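The Floor That Sings

By Eduardo Lacson
6/9/15

There is a hall in Dumlao where people dance in their socks until the band gives up, and the first thing you notice when you go in is the noise your feet make. It's a low, round sort of sound, a bit like someone knocking on a cello. Regulars call it the hum. I'd been told about it for years by a friend who grew up nearby, and I'd always nodded politely. Then I went, and I haven't been able to shut up about it since.

I should say that I'm not a dancer. I came to this through old buildings, and then through the floors of old buildings, and if you have never fallen for a floor I can only tell you that it creeps up on you. You start by looking at ceilings like everybody else. Then one afternoon the sun comes in low through a side window and lights up the grain all the way to the far wall, and that's you done for.

The Dumlao hall was put up as a drill shed and turned over to dancing within a couple of winters. The floor went in soon after, and the people who laid it knew exactly what they wanted. The boards sit on battens, the battens sit on more battens running the other way, and under all of that are pads of felted wool, 617 of them, each one a little thicker than a slice of bread. When you land, the whole thing gives and then hands the energy back. You can dance for three hours and still walk to the bus.

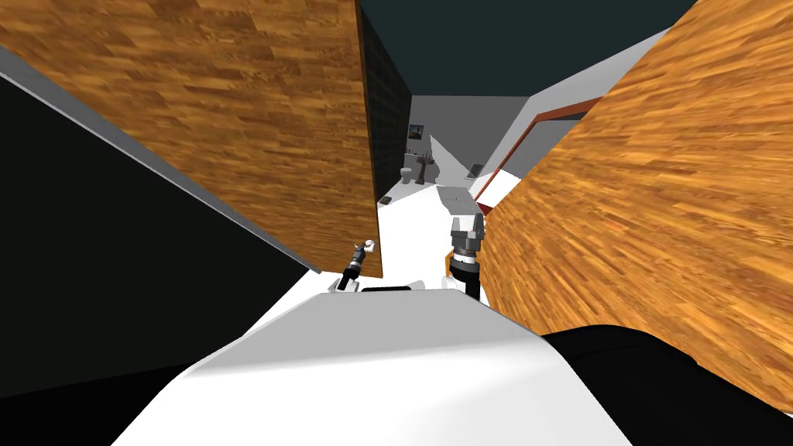 The man with the felt

Bienvenido Bañez has looked after the floor for most of his working life, and he is wonderful company. He met me at the side door with a bag of pandesal and a torch, and within five minutes we were lying on our stomachs looking through a hatch. He wanted me to see the wool. It has gone the colour of strong tea and it smells faintly of sheep when the weather's damp — he was very keen that I should smell it, and I'm glad I did.

Every March he lifts one section and checks the pads beneath. Most years he changes a handful. The new felt comes from a small mill called Vornell, which mostly makes hats and slippers and cuts his pads from the offcuts. He has tried rubber. He pulled a face when he told me about the rubber. It lasted two seasons, and the dancers complained from the first night that the corner by the stage had gone dead.

What surprised me was how much of the work is listening. Bienvenido walks the hall with a broom handle, tapping as he goes, and he can hear a loose nail or a tired pad from the way the note changes. He let me have a try. I heard nothing at all for the first ten minutes, and then suddenly, near the tea hatch, a tap that came back flat and papery, and he clapped me on the shoulder so hard I nearly dropped the broom handle through the window.

Wax, and arguments about wax

If you want to start a row among floor people, ask about finish. There are those who swear by hard wax, rubbed in thin and buffed until your arms ache. There are those who like oil, and who'll tell you that wax is for candles. And then there's the modern lacquer crowd, who want to seal the lot and go home, and who do have a point when it comes to spilled drinks.

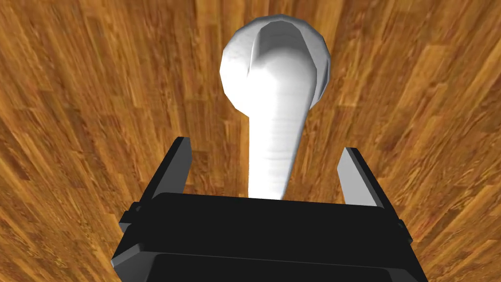

At Dumlao they use wax, with a light dusting of something extra on dance nights. The something extra is a matter of local pride, and I was sworn to secrecy about what goes in it, although I will say it can be found in most kitchens. Too much and you'll see couples sliding gracefully into the coat racks. Too little and knees start to suffer, especially on the turns.

I took that lesson along to Pliltard, an hour up the coast, where a school gym was about to have its old floor ripped out and a vinyl one put down. The parents raised a fuss, bless them, and somebody pulled up a corner board to find that the timber was as sound as the day it went in. All it needed was sanding and patience. They did the sanding over a long holiday with a pair of hired machines, and I'm told the dust got into everything, including the headteacher's sandwiches.

Walking across it in my socks was a joy. It hasn't got the hum, being laid straight on to joists, but it has a brightness all its own, and a lovely warm colour that the old varnish had hidden for decades. The children had already found the best place for skidding. There's always one, usually on the run from the door to the far wall, and you can spot it by the shine. 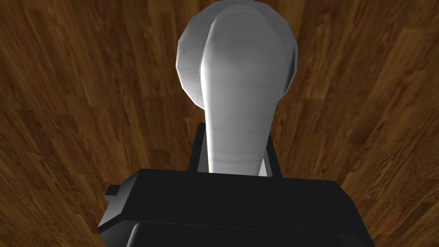

Small floors count too, by the way. My own flat has a hallway barely wide enough for a bicycle, and when I lifted the carpet last winter I found narrow boards with 52 years of somebody's polish on them. It took me far too long to clean up. I used a scraper, a lot of white spirit and a radio, and I made every mistake going: I worked against the grain, I walked on it too soon, and I put the first coat on so thick that it stayed tacky for a week. It still looks marvellous. Guests are made to take their shoes off and admire it.

If you're thinking of lifting a carpet yourself, start in a cupboard. You'll learn what's under there without having to live with a mess in the middle of the room. Bring a good light and hold it low, nearly flat to the boards, so that every bump and scratch throws a shadow. Pull the tacks one at a time. And do knock on it, with your knuckles or a broom handle, all the way along, before you decide anything — a floor that sounds hollow in one spot may only want a couple of screws.

Back in Dumlao, the dances run through to the rainy season and visitors are welcome. Go early if you want to hear the hum at its best, when there are only a few couples out and the band is still tuning. Bienvenido will be somewhere near the stage. Ask him about the rubber.

Comments

nindadard
My grandparents met in that hall! Gran always said it was the floor that did it, because Grandad couldn't dance a step and it bounced him along. Lovely to read about the wool.

Tess
What grit did they finish with at the school? We've got the same sort of boards in our village hall and the hire shop wants to give us something very coarse.

old_chippy
Tess, start coarse if the varnish is thick but work down through the grades and don't skip one. Go with the boards and keep the machine moving. And I'm sorry but oil is better than wax, always has been.

Marguerite P.
Knocked on my kitchen floor with a broom handle after reading this. Downstairs knocked back.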